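Shelving for the unit, help me choose!

Varnico_fan
Finally got the two white metal bays up against the brick. Paid 200 for the pair and I'm dead chuffed, but now what goes on them?

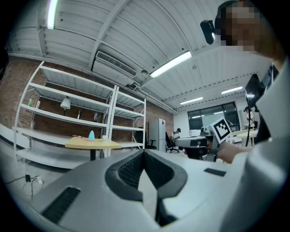 Shelves up, lamp in place, air con on the back wall.

Erach
Boxes, matching ones, all along the bottom. Open shelves look a mess within a month.

pillay568
Disagree! Boxes just hide rubbish (mine are full of dead cables). I'd keep it sparse and get a warmer bulb in that lamp, those tubes on the ceiling do nothing for brick. 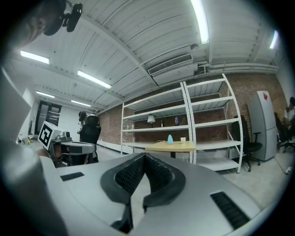
And fix the bays to the wall before you load anything. Mine wobbled like mad until I did.

Plirkell
Brackets into old brick? Good luck, mine crumbled. Put the heavy stuff low down and leave the wall alone.

Varnico_fan
Hmm, might try one bracket and see.
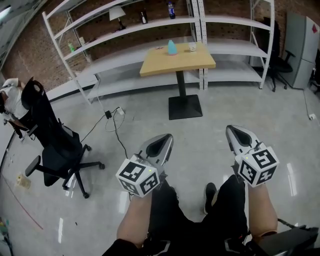 Next question is the little table. I like it where it is, but pillay568 reckons it's too small to work at. It takes a bottle and a cup, with a few red bits beside them, and I don't want much more on it. The black pedestal stays whatever you lot say!

Erach
Still say boxes.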